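Home Fermenting Club: Frequently Asked Questions

Last updated 21 October 2023

Do I need any experience?

None at all! Half of us started with one jar of cabbage and a lot of nervous lid-lifting. If you can slice a vegetable and stir salt into it, you're ready.

When and where do you meet?

Every other Saturday at 2 in the Gerkard Room on Vostthorpe Road. Come in by the side door and follow the smell of garlic.
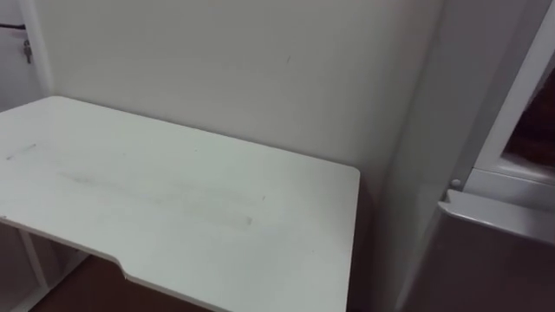
What should I bring?

A clean quart jar with a lid, a small cutting board and whatever vegetable you're curious about. We have salt, scales and spare weights. Please label your jar before you leave, as we've had some very confusing swaps.

How much salt do I use?

For sauerkraut, weigh your shredded cabbage and add 2 percent of that weight in salt. Bendik Skjelbred likes his a touch saltier and will happily argue the point with you all afternoon. Start at 2 and see what you think — you can always change it in the next batch.

There's a white film on top. Is my batch ruined?

Probably not. A thin, flat, white layer is usually kahm yeast. Skim it off and push everything back under the brine. If it's fuzzy, or pink, green or black, throw the whole jar out. Don't scrape mold off and eat the rest.
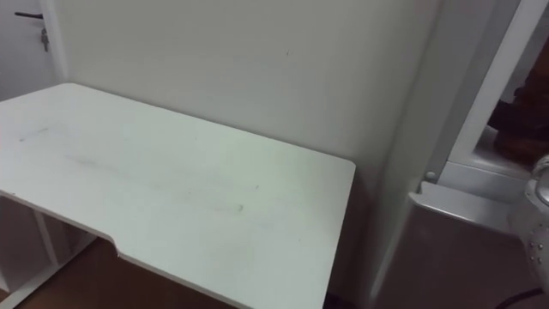 Can I make kimchi without fish sauce?

Yes, and it's delicious! Philomena Ó Dubhghaill uses miso and a strip of kelp in hers. Her recipe is on the handout from the last kimchi session, so just ask for a copy.

How long will it keep?

Once it tastes sour enough for you, move it to the fridge. Kraut stays good for months in there if it's kept under its brine. Cucumbers go soft sooner, so eat those first (never a hardship).

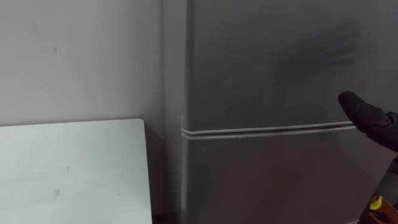 What does it cost?

It's $15 for the season, or $2 if you just want to drop in. Kids under 16 are free with a grown-up.

What's coming up?

Hot sauce! In November we'll be mashing the last of the peppers from the Stetsiuk farm stand. Bring gloves if you have them — those peppers are fierce, and you will forget and rub your eye.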